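Soy milk at home: worth keeping a machine on the bench?
Kitchen Talk > Small appliances

pletura_9
Hello all. My kitchen is small and I have one good piece of bench near the power point. At present there stands a kettle and a toaster. I would like to make soy milk every morning, and I ask myself if a machine is worth the space, or if I should continue with the pot and the cloth. The cloth I find very tiring. Who has experience?

Grotcombe
Stay with the pot. I had a machine for one winter and sold it. The milk was fine, but it was noisy at 6 am and the kids complained more than the dog. Soak overnight, blitz in an ordinary blender, strain, simmer, done. You can skim the skin off too if you like it.

nava203
Disagree with Grotcombe. If you make it once a month, sure, use a pot. Every day? You'll give up by Thursday. Mine lives on the bench and gets used for pumpkin soup as well. Put it in a cupboard and you'll never lift it out again.

Grotcombe
We'll have to differ there. My bench is for chopping.

pletura_9
Thank you both. Nava, do you strain the milk after? And how is the washing? I read that the bottom is difficult because you must not put it in the sink.

nava203
I strain if it's for coffee, otherwise no. For washing, warm water straight away, never leave it till after brekkie. Soft brush around the blade. Keep the plug area dry.

wollimex
I write as somebody who has changed her opinion two times on this question. First I kept the blender on the floor of the pantry, then on top of the fridge, and now it has its permanent place at the back of the bench, in front of the curtain. It is a white Joyoung with a clear jar and the buttons on the front. 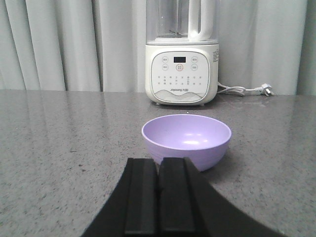 What I learned is that the height must be measured with the lid on, and then you need still some more centimetres for lifting the jar. Under my wall cupboards it was not possible, I had to pull it forward each time and this made me angry. A speckled benchtop is also a good friend, because the little splashes do not shout at you. But wipe them anyway, dried soy is like glue.

About the curtain I am less sure. My sister says steam will make it smell. I wash it with the tea towels and so far I am content.

Grotcombe
Your sister's right, I'd shift it. Steam and fabric don't mix.

wollimex
I will think about it. There is no other power point on that side.

pletura_9
I have measured now and under my cupboard it is too low also. So the toaster must move. Thank you, I will report when the first milk is made.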